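Tedum Recalls Grip Firmware on Its Bench Arm After Fingers Let Go Without Warning
By Noreen Gilmartin, Tedum
February
Shares 5 | Comments 0

Hi everybody, Noreen from Tedum here. I usually get to write the fun releases (new colors, new cables, free shipping!), and this one isn't fun, but I want you to get it from me, in plain words. We are recalling version 5 of the grip firmware on the Flustunus bench arm. If you have one, please stop using it on anything heavy until you've read to the bottom of this page.

The trouble is a dropped grip. The gripper closes on an object, the controller reports a good hold, and then for a moment the motor current falls to nothing. With a sponge you might never notice. With a hammer you certainly will! Our first report came from a customer in Okell whose arm let go of a mallet at shoulder height. It landed on the floor next to his shoe. He wasn't hurt, and so far we have no reports of anyone being hurt, and I would love to keep it that way. 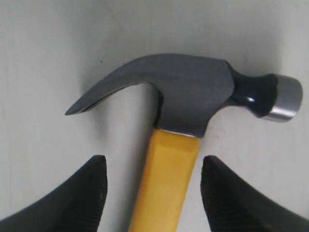 Gripper fingers on either side of a claw hammer's yellow handle.

We took the complaint to our test shop in Foley and ran 1298 pick-ups on the old firmware, using tools and kitchen things, the sort of stuff our customers tell us they handle. The grip dropped on 5 of them. I know that sounds small, but an arm that lets go of things 5 times is an arm I don't want over my own feet, and our engineers felt the same way.

The cause was a power-saving feature we added in the last update. It was supposed to ease the motor down while the arm sat idle with its fingers closed. What it did was mistake a slow, steady carry for idling. Smooth, heavy objects were the worst, as there's less for the fingers to bite into and a short loss of force is enough to let them slide. We tested that feature before it shipped, but we tested it on foam blocks, which was a bad choice and it was ours.

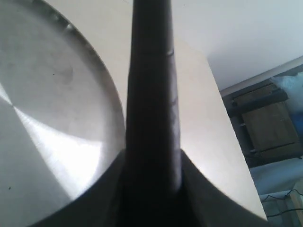
What we're asking owners to do

First, turn the arm off with nothing in the gripper. Then plug it into your computer, open the update page and install version 6. It takes a few minutes and a restart. When the arm wakes up, run the finger check from the service menu with no object between the fingers. They should come together and stay together until the check says it's finished. If they ease apart before that, switch off and call us, please, even if it only happens the one time.

We shipped 1822 arms with the bad firmware, and 800 of them have already been updated over the past couple of weeks (thank you, you speedy people!). That leaves a lot of arms still out there, and if you sold yours or gave it to a school, I'd be really grateful if you passed this along.

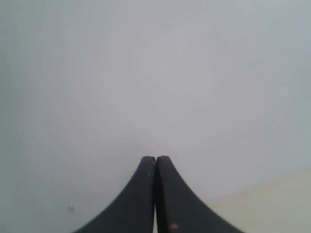 Do I have to send my arm back?
Most owners won't need to. The fix is in the software, and we'll only ask for the arm if it fails the finger check after the update. In that case we pay shipping both ways.

A few of you wrote in to ask whether the stop button fixes this, so let me take a second on that. Please keep a stop button where you can reach it, always. But a stop button halts the arm, and it can't catch something that has already been let go. On version 5 there was a second wrinkle, too: pressing stop during a carry could leave the motor in its low-power state, so the grip got weaker right when you wanted it to hold.

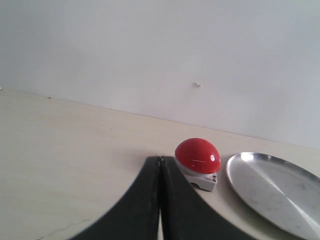 Version 6 changes that. Stop now locks the fingers at whatever force they had, and they stay locked until you release them yourself from the menu. We ran the full set of pick-ups again with the new version, including stops in the middle of a carry, and had no drops. We're going to keep running them through the spring anyway, with heavier tools this time, and I'll post the results on our news page whether they're good or bad.

I'm sorry for the worry and the hassle. Phone support is open until 8 p.m. all through February, and if you ask for Noreen you'll get me, unless I'm at lunch.

Noreen Gilmartin
Customer news, Tedum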